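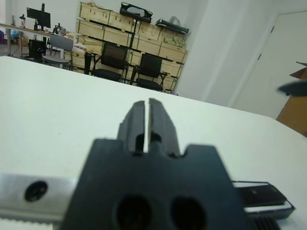
Tidix chores, wrist cam split

Data card, v2. Short one, will fill in after June.

What's in it
607 episodes, tabletop chores. Wiping, sorting cutlery, folding small towels. 246 held out for test. Wrist view only in this split.

Can it do chores yet
Some. Sorting is fine, 90 percent on held out. Folding no. Towels bunch up and the policy just keeps grabing the same corner. Wiping depends who you ask, it moves the cloth but misses edges.

Known problems
- fingers fill the bottom of the view, crop at your own risk
- background is our lab, shelves and chairs, models do latch on to it
- a few labels swapped between fold and wipe, fix comming

Not for
Real kitchens. People nearby. Anything with glass.

Contact
Kelly Mendonça, Zadex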